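Irkdale workshop, February. A small thread about how we teach our arm to fold a towel. 1/6

Nothing is programmed line by line. I steer the arm from a remote handle, it repeats my hand, and Clivuno records every movement. 2/6
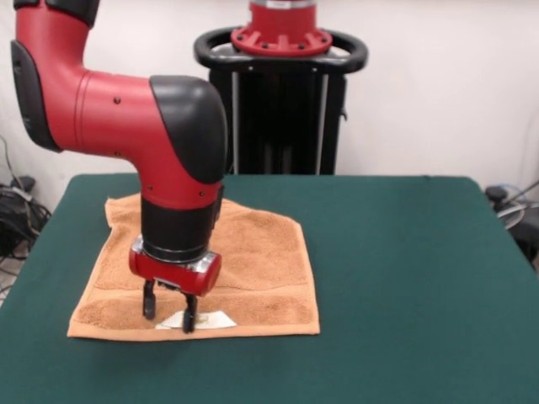 Gripper open above the towel, white card near the edge.

My first mistake was speed. I moved as I move at home, and the recordings were full of small corrections. Now I go slowly - and I breathe before I close the fingers. 3/6

Corners are the hardest. Terry cloth is soft and it creases where you do not want it. 4/6 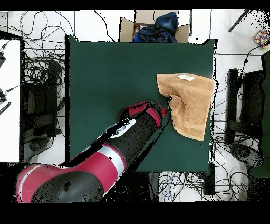 So I also keep the attempts with bad creases, with a note on each. We have 763 recordings so far and over 400 have a note. 5/6

Tomorrow we start at 11 with the sleeves of a shirt. I am a little afraid of sleeves. 6/6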